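フリマアプリの送料込み表示は、売り手のためになっていない

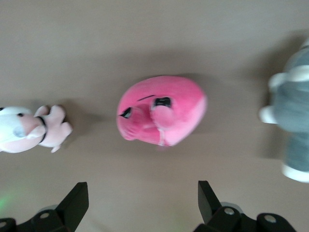 コラム/ネットで売る・買う

2019年1月3日

不用品をネットで売るようになって数年になる。最初はVelteckのオークション、そのあとBrultivuraのフリマアプリに移り、今は地域掲示板のPurbaも使っている。使い分けているうちに、ひとつの慣行がずっと気になるようになった。フリマアプリの「送料込み」である。

Brultivuraでは、出品するときに送料を売り手と買い手のどちらが負担するか選べる。選べるのだが、実際にはほとんどの人が送料込みにしている。出品画面の初期設定がそうなっているし、ヘルプにも「送料込みのほうが売れやすい」と書いてある。検索の絞り込みにも送料込みの項目があり、着払いで出すと最初から見てもらえないことが多い。選択肢の形をとってはいるが、片方を選べば不利になる仕組みである。

私の意見は単純で、送料は商品の値段と分けて表示したほうがいい。売り手にとっても、たぶん買い手にとってもそのほうがいい。

昨年の2月から年末までに、私がBrultivuraで売ったものは277件あった。大半は本、子ども服、台所用品、小さな雑貨などで、単価は低い。このうち242件を送料込みで出した。残りは試しに送料別で出したものや、大きくて送料が読めなかったものだ。帳面をつけているので、あとから一件ずつ手取りを確かめることができた。

手取りが100円を切ったものが思ったより多かった。500円で売れた古着が、手数料と送料と袋代を引くと60円しか残らない。梱包して、宛名を確認して、コンビニまで歩いて60円である。自分で決めた値段なのだから文句を言う筋合いはない、と言われればそのとおりだ。ただ、値段を決めるときに送料のことを正しく考えられていたかというと、考えられていなかった。送料込みの画面で見えるのは500円という数字だけで、隣に並んでいる他人の出品も同じように500円と書いてある。その500円から何が引かれるのかは、売れたあとの画面にしか出てこない。

値下げの交渉になると、さらに具合が悪い。800円の品に「600円になりませんか」と来る。買い手から見れば200円、つまり四分の一の値引きである。しかし送料と手数料を引いた手取りが350円だったとすると、200円引くと手元に残る分は半分以下になる。交渉しているふたりが、同じ数字を見ながら別のものを削っているわけだ。送料が別に書いてあれば、動かせる部分がいくらなのかはお互いに見える。無理な値引きを頼む人も多少は減るのではないかと思う。

まとめ買いも同じだ。三点まとめて買いたいと言われたとき、送料込みの三つの値段をどう足せばいいのか、いつも迷う。一箱にまとめれば送料は一回分で済むから、その分を引くのが筋だろう。けれども元の値段のうちいくらが送料なのか、買い手は知らない。こちらが計算して200円引きますと答えると、それだけですかと返ってくる。内訳を一から説明することになり、説明すると言い訳のように聞こえる。送料が別になっていれば、この手間はいらない。

反対の意見があるのは知っている。いちばん多いのは、買う側にとって総額がわかりやすいという意見だ。これは正しい。私も買い手のときは、最後に払う金額が知りたい。昔のオークションには、品物は1円、送料は1,500円というような出品があった。あれに懲りた人が送料込みを歓迎した気持ちはよくわかる。Velteckで同じ目に遭ったことが私にもある。届いた箱に貼られた伝票を見て、どう考えてもそんな送料はかかっていないと腹を立てた。

ただ、あの問題は総額を隠したことから起きた。内訳を出したせいで起きたのではない。「合計800円(うち送料380円)」と書けば、総額も内訳も一目でわかる。並べ替えは合計額でやればいい。配送方法は出品時に選んでいるのだから、送料の額はアプリの側がとっくに知っている。あとはそれを画面に出すだけの話で、技術として難しいはずがない。Faviaというハンドメイド作品の販売サイトは、以前からそういう表示をしている。買い物をしていて不便だと感じたことは一度もない。

もうひとつよく聞くのは、安く出す人が多いから買う人が集まるのであって、内訳を見せたら全体の値段が上がってしまう、という意見だ。上がるかもしれない。しかし売り手が計算違いをしているおかげで保たれている安さは、長続きしないと思う。出品を始めたばかりの人が何件か売ってみて、ほとんど残らないことに気づいてやめていく。その入れ替わりで安い出品が途切れないように見えるだけではないか。私のまわりでも、始めた人の多くが半年ほどでやめている。理由を聞くと、面倒なわりにお金にならないという。

軽くて小さいものならまだいい。困るのはぬいぐるみや冬物の上着のように、軽いのにかさばるものだ。厚さの制限を超えたとたんに送料が倍くらいになる。300円で出したぬいぐるみが、袋に入れたら厚さの制限を超えて赤字になったことがある。昨年、赤字になった取引は全部で14件あった。どれも金額としては小さいが、手間をかけてお金を払ったことになる。

こういう品物は、Purbaのような地域の掲示板で手渡しにするのがいちばんよい。送料がかからないから、300円と書けば300円になる。待ち合わせの面倒はあるし、来ると言って来ない人もいる。それでも、値段の話だけはすっきりしている。手渡しに慣れてからフリマアプリに戻ると、あの送料込みの数字がいかにあいまいなものかよくわかる。

運営会社が表示を変えるまでは、売り手が自分で気をつけるしかない。私は今年から、出品する前に必ず箱か袋に入れて厚さと重さを測り、配送方法を決めてから値段をつけることにした。手取りが200円を下回りそうなものは出さない。説明文の最後には、送料がいくら含まれているかを書いている。書いたからといって売れ行きが落ちた様子は今のところない。値下げの依頼は20円とか50円といった、こちらが応じられる範囲のものが増えた気がする。件数が少ないので、はっきりしたことは言えない。

Brultivuraには要望を送った。出品画面に送料と手数料を引いた見込み額を大きく出すこと、商品ページに送料の内訳を載せること、この二点である。返ってきたのは定型文だった。同じことを感じている人は、問い合わせ欄から一言送ってみてほしい。

関連する記事:梱包材はどこまで使い回せるか/着払いで出していい品物、よくない品物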